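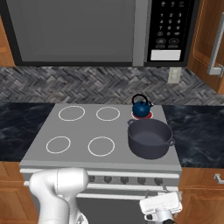
Light grey stove between dark countertops, with the microwave mounted above.

24/11/2020

The matter of household water use has occupied this blog on several occasions, and the quarterly account from Gullis Water warrants a further entry. Consumption for the period was recorded at 3,833 litres above the corresponding period last year. Residents of Borilley will be aware that the permanent restrictions were revised in January, and that garden watering is now permitted on 2 days per week.

It is my view that the revised schedule is reasonable. The difficulty lies in its communication. The notice was delivered with the rates, in small type, and several households in Duman Street continued to water under the former arrangement until winter.
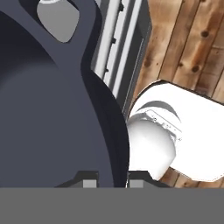 A rainwater tank of 4,000 litres has accordingly been ordered for the western side of the house — the Brurnotus slimline model, in a colour yet to be settled. Delivery is expected within eight weeks. The existing downpipe will require relocation, and a plumber's quotation has been sought. The council rebate form must be lodged prior to installation.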